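Freight surcharge changes at the Geletport depot

Members who ship through the Geletport depot will see a new line on their invoices from April. The flat handling fee is gone, and in its place is a charge based on the space each consignment takes up on the trailer. Plurkano, which runs the depot, wrote to account holders last month, but the letter went to billing addresses and a good many shop managers never saw it.

The minimum charge is $33 per consignment. Anything over 89 kilograms is treated as heavy freight and needs to be booked by 2 p.m. the day before pickup. The old cut-off was 4 p.m., and drivers have already had to leave late bookings on the dock.

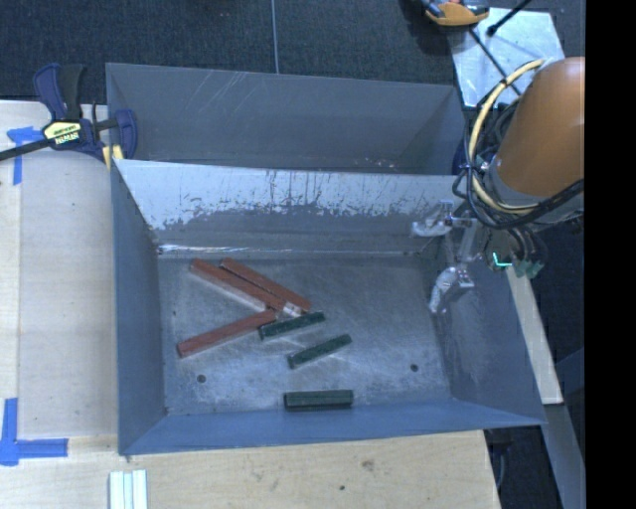

Mixed loads are where most of the questions have come from. If you send several part orders to the same customer, they can travel under one consignment note provided they are labelled with the same order number. Separate notes mean separate minimum charges - even when everything goes on the same truck to the same address.

We compared 227 member invoices from last year against the new rates. Small, dense items come out slightly cheaper. Bulky, light goods cost more, and members sending foam or empty packaging to Ternska will feel it most. Export orders, including the regular run to Abu Hammour, are quoted separately and stay on the old schedule until the current contract ends.

Labels printed under the old system will still scan, so there is no need to throw out existing rolls. The updated rate sheet is at the depot counter and in the members' area of our website. Queries about a particular invoice should go to Plurkano's accounts desk with the consignment number in the subject line.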